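Comparing gripper fingers for laundry work

For shirts and other soft things, try narrow tips before wide pads. Close them slowly and take hold of one layer near a hem or corner. I set the force at 65 on the Edetti controller, whose scale goes to 200.

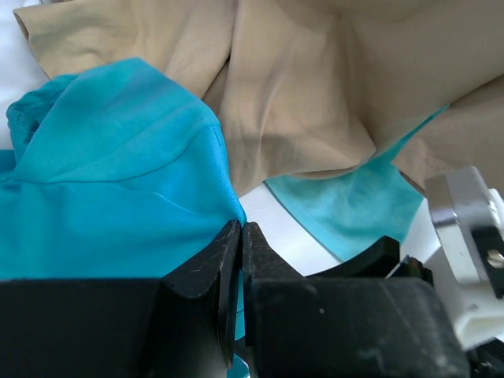

Wipe the fingers between trials, and swap both together.

Recent tips
Cleaning a wrist camera
Sorting small screws

Comments
Nour Yammine: Does 65 hold denim?
Anselmo Tamayo: Mine needed 100.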